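Brusine 60 Folding Drying Rack for Balcony and Small Bathroom

Home > Laundry > Drying racks > Wall mounted

Article no. 1172
Maker: Azevedo
Color: white or light gray
In stock, sent from our warehouse on the next working day

The Brusine 60 is a drying rack which you fix to the wall and fold away when the washing is dry. It is made for people who have a narrow balcony or a bathroom where a standing rack blocks the door. When folded it lies almost flat on the wall, and you can walk past it with a basket in your arms.

We sell this model in our shop for several years already and it is the one we have at home also. The first version had plastic joints, and in winter on an open balcony they became stiff. Azevedo changed them to steel joints with a nylon ring inside, and after this change we had very few letters about the joints.

How it works

The rack has two side arms and six rails between them. You pull the lower bar toward you and the arms open until they lock. The lock makes a clear click on both sides. Please listen for both clicks before you hang anything heavy. To close it, lift the bar a little, press the two gray buttons and let the rack go down slowly with your hand on it.

The rails turn freely in their holes. Some customers ask if this is a defect. It is made so. A wet sheet can be pulled along the rail without marks on the cloth, and when you wipe the rail with a sponge you can turn it and reach the back side.

Technical data

Width: 60 cm
Depth when open: 52 cm
Depth when folded: 7 cm
Number of rails: 6
Total drying length: 3.3 m
Maximum load: 12 kg, spread evenly
Material of rails: aluminum, powder coated
Material of arms and joints: steel, powder coated
Weight without package: 2.4 kg

In the box

One rack, already assembled
Two wall brackets
Four screws, 60 mm, stainless steel
Four wall plugs for concrete and full brick
Paper template for drilling
Instructions in English, Portuguese and French

Before you order: look at your wall

This is the part of the page we ask you to read slowly. Most of the racks that come back to us come back because of the wall.

The plugs in the box are for concrete and full brick. In these walls the rack holds very well. For hollow brick you need longer plugs with a sleeve, and we sell a set from Prorkar (article no. 1232) which has the right diameter for our screws. For plasterboard we recommend to fix the rack only where there is a wooden stud behind, or to put a board across two studs first and fix the rack on the board. Metal plugs for plasterboard alone are not enough. They may hold for one summer, but wet towels are heavy and the rack pulls outward every time you open it.

If your wall has insulation on the outside, as many newer buildings have, please do not drill into it without asking the building manager. The screws do not reach the real wall and water can enter through the holes. For such balconies the Brisa rail rack, which hangs on the railing and needs no holes, is a better choice. It is smaller and carries only 6 kg.

Tiles are not a problem if you drill without hammer function until you are through the tile. Put a piece of painter's tape on the place so the drill does not slide.

Height

The template has a line marked "lower bar, closed". For a person of medium height we suggest to put this line at 130 cm from the floor. In a house where an older person hangs the laundry, 115 cm is more comfortable, but then long trousers must be folded over two rails. Above a bathtub you can go higher, and shirts on hangers will drip straight into the tub.

Leave 10 cm free on both sides. You need the place for your fingers at the buttons.

Drying on a balcony

The powder coating is good against rain and normal city air. Close to the sea, wipe the rack once in a month with fresh water, and the joints also. Salt collects around the screws first. If you see a brown color at a screw head, it usually comes from dust of the drilling tool and not from the screw, and it goes away with a soft brush and a little vinegar. Rinse afterward.

In December and in other cold months you can leave the rack outside, folded. Do not open it by force when there is ice in the joints. Pour a glass of warm (not boiling) water over each joint and wait a minute.

Strong sun makes no damage to the white version. The light gray one can become a little paler after a few years.

Drying in a bathroom

Open the window or let the fan run. Six rails full of wet cotton give a lot of water to the air of a small room, and the rack cannot help with this. Hang thick things on the outer rails and thin things on the inner ones. With towels, use every second rail only. It looks like a waste of place but they are dry sooner and do not smell.

Spare parts

We keep these parts in stock:

Joint with nylon ring, left or right
Release button, gray, sold in pairs
Single rail, 60 cm
End caps for rails, bag of 12
Set of screws and plugs

When you order a joint, please write if it is left or right when you stand in front of the rack. For racks bought before the change to steel joints, the new joints also fit, but you must change both sides together.

Guarantee and return

The guarantee is three years for the arms and joints and two years for the coating. It does not cover a rack which was loaded on one side only or used as a handle for climbing out of the bath. You can return an unused rack in 30 days. After drilling we can take back only the rack, not the wall set.

Delivery

The package is 68 cm long and does not fit into most mailboxes. The driver will ring. If you are at work in the day, choose the pickup point in the last step of the order and you get a message when it is there. For orders of four racks and more, for example for a guest house, write to Nokuthula Rampersad in our office and she will make you a price with delivery included.

Often asked

Can I hang the rack upside down? No. The lock works with the weight of the rails.

Can I mount two racks one above the other? Yes, with 90 cm between the lower bars. Shirts from the upper one will touch the lower one if it is less.

Does it fit a duvet cover? A single one, folded once over the two outer rails. For a double one it is too narrow.

Page checked 08/05/2021

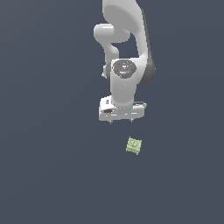 Cathal Gallagher wrote that he mounted his at 115 cm as the page says and is happy with it, but the paper template had become damp in the package and stretched a little, so he would advise everyone to measure between the brackets once more before making the second pair of holes.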